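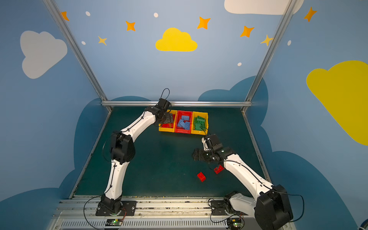
# Flindico Prediction League - group pass

Flindico is a score prediction game for soccer fans. You pick the results before kickoff, earn points for each correct call, and move up or down your group's table. No money is staked at any stage.

The group pass covers one private league of up to 34 players for a full season.

**Included**

- Private table with your own league name
- 7 picks per round
- 5 points for an exact score, 2 for the right winner
- One joker per half season - it doubles a single pick

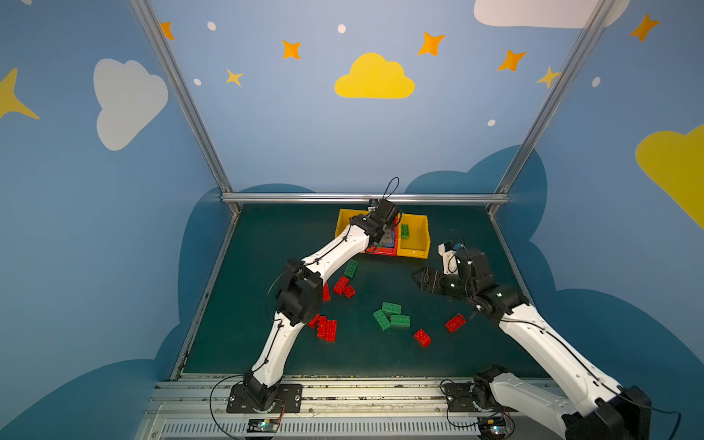

*Red and green toy bricks on the table, bins at the back.*

Picks lock at kickoff of each match. If a match is postponed, the pick carries over to the new date unless the group's owner cancels it. Ties in the table are settled by the number of exact scores.
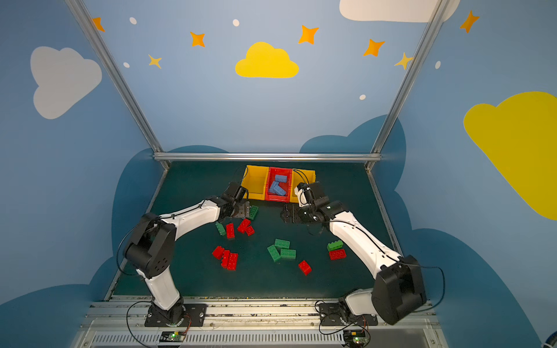 Owners can add late players until round 16. A late player starts on the lowest score in the group. The winter break in December has no rounds, and jokers can't be moved across it.

The pass works on the Flindico site and in the phone app. Codes are sent by email and can be used once. Unused codes can be returned through Keskin, our reseller in Jalness.

Group support: Ga-eun Do
Returns: Tsegereda Wubshet

Page updated June 22, 2021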